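Ticket 2625
Product: Strand placemat, colour block
Sold by: Hiltero Home, online shop
Category: Care and cleaning / Won't lie flat
Status: Resolved
Opened: Thursday, July 11, 2024

Customer's message

Hello there, and thank you in advance for reading all of this, as I do tend to go on. I bought a set of your Strand cloth placemats as a bit of a treat after we finally repainted the dining nook, and I love the colours to bits - the beige with the little stripes, and then all those blues - but I cannot get them to sit flat. The ends curl up, and when I put a bowl down near the end it wobbles. I've washed them twice, forty degrees both times, and tumble dried them on medium the second time because it was raining and I had people coming. I think that second wash made it worse, to be fair.

I've tried leaving them under a stack of cookbooks overnight (8 hours at least) and they were lovely and flat until lunchtime. Is it a fault, or is it me? I'd be sad to send them back. I also have a question about the cutlery, but I'll save it for the end of this if you have the patience!

First reply from support

Thank you for such a thorough message, it makes our job a great deal easier. It doesn't sound like a fault to us, and please don't send them back just yet. The Strand is two layers stitched together, and the layers shrink at slightly different rates if they get too warm. Medium heat in the dryer is the likely culprit. The care label says cool wash and line dry, though we'll admit the label is tiny and tucked into the seam.

Would you try the following with one mat first, and leave the others alone until you see how it goes?

Soak it in cool water for half an hour, no detergent. Press the water out between two towels and don't wring it. Lay it face down on a dry towel and ease the corners square with your fingers. The darker blue end usually needs the most coaxing. Let it dry like that, away from the heater. Then iron the back on a warm setting, working from the middle out to each end, and let it cool completely before you pick it up.

It might also help to see how we'd lay a place with this sort of mat, with the weight spread along it. The bowl goes on the beige end, the plate on the wide blue band and the cutlery over on the paler panel.

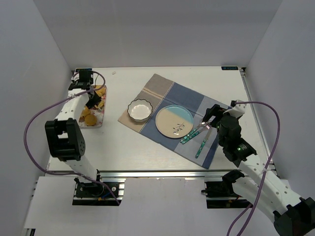
Colour block placemat with scalloped bowl, two-tone plate and teal speckled cutlery.

We like a mat on a bit of an angle for afternoon tea, with the biscuits within reach in a glass dish, but straight along the table edge is just as good and probably more sensible for a proper dinner.

Customer's update

Well! I did the soaking on Saturday morning and ironed it that evening, and the test mat is flat as a pancake. I was sceptical about the face-down part, but it has made all the difference. One corner lifts a tiny bit if I go looking for it. The bowl doesn't rock any more, and my grandson had his porridge on it without incident, which I consider a thorough test.

Now the cutlery question. I have the Zason set with the speckled handles, and a couple of the handles have gone cloudy near the metal. Is that the dishwasher? I'd been standing everything in the basket handle down. I know Zason isn't your own brand, so do say if I should be asking somebody else.

Second reply from support

We're so pleased about the mat. For that last corner, a damp tea towel over the top and another minute with the iron ought to settle it. Please go ahead and do the rest the same way, one at a time if you've only got the one flat surface to dry them on.

We do stock Zason, so ask away. Cloudiness at the join is very often a film from the rinse aid and will usually come off. Mix two tablespoons of white vinegar into a bowl of warm water, wipe the handles with a soft cloth, then rinse and dry them straight away. Leave them out of the soak itself, as water can work its way into the join. If they're still cloudy afterwards, send us a close-up and we'll take it up with the supplier on your behalf. Washing by hand is kinder to them from here on.

Customer's update

Vinegar worked on all but one teaspoon, and I can live with one teaspoon. All the mats are done now too. Please close this with my thanks, and do have a word with somebody about making that label bigger.

Internal note

Closed 11 days after opening, no return or refund. Label size passed on to the product team at Sisero for the October reprint. Soak and press steps copied into the Strand care page.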